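Unit 5: Setup and Care of the Two-Arm Cell
Course handout, Favska Technical Program

Before power-on
Clear the tabletop of everything except the baskets and the lamp. 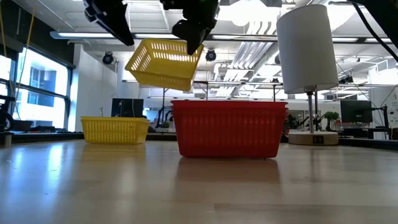
Basket placement
Stand the yellow and red baskets upright with a gap between them – rims must not touch.

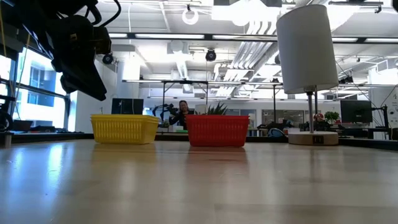
Fig. 2. Yellow and red baskets on the tabletop.

Wrist camera check
Open the fingers fully and wipe the lens with a dry cloth.
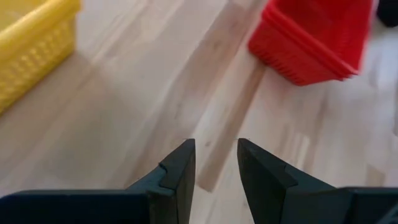
Repeat the check on the other arm, then hold both arms still for 30 seconds. Record any drift in the log.

Cables and base plates
Trace each cable from base to wrist.
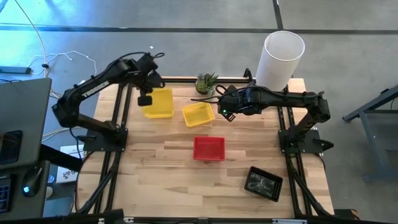
Photo: Merle Ashby

Tighten the base plate bolts every February. Report worn cables to Merle Ellery.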